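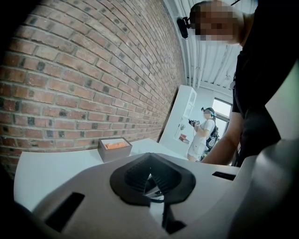
The brick wall, with the white table along the bottom of it

We use cookies to remember your list settings. Accept / Manage

Search the archive Search messages Go

Zostcombe Workrooms list
Subject: Re: Brick wall – paint it or leave it?
May 7, 2026

Hello all,

Thanks for getting this going again, I've been meaning to write back and kept getting distracted by the kettle.

You wrote:

> Can we please settle the wall before we book anyone. I've had a price
> of 2,000 to seal it and paint it white to match the ceiling, which
> seems a lot, but it would make the room much brighter. The other
> choice is to brush it down, touch up the mortar and leave it as brick.
> Also, does the long table have to stay against it? I keep hearing
> different things.

Well, I'm firmly in the leave it camp! I know I said the opposite in February, when it was dark by teatime and I was fed up with the whole building, but I've spent a good while looking at that wall since and I've gone soft on it. It isn't one flat red at all. There's rusty orange in it, and a dusty brown, and then these odd bricks that are nearly charcoal, dotted about wherever they fancy. Paint over that and we'd never get it back, not without a lot of scraping (we all remember the Cheetham stairwell).

As for brightness, the ceiling is already white, and so are the pipes running along it, and the table helps as well. I'd sooner spend the money on two decent lamps for the far end.

I do agree the mortar wants looking at properly. It's a nice pale grey and I'd hate to see it patched with something yellowy, so whoever does it should try a bit in the corner first and let us see it once it's dry. And please, no varnish. I had a shiny brick chimney breast in my last house and it looked like a wet dog from the day we moved in.

The table – yes, I'd like it kept where it is. It can come out for the brushing down, of course, but put an old sheet over it first, as brick dust gets into everything and that top shows every mark. Leave a gap of 60 cm behind it while the work's going on so that a person can get in there with a bucket. I've got 4 dust sheets in the car, and the Nodivow lot have offered a stepladder if we can fetch it.

One more thing, could we agree on no hooks or nails in the brick? Anything that needs hanging can go on the lighter wall round the corner.

Shout if you feel strongly the other way. Otherwise I'll ask for a price for the mortar on its own and post it here when it comes.

Cheers for now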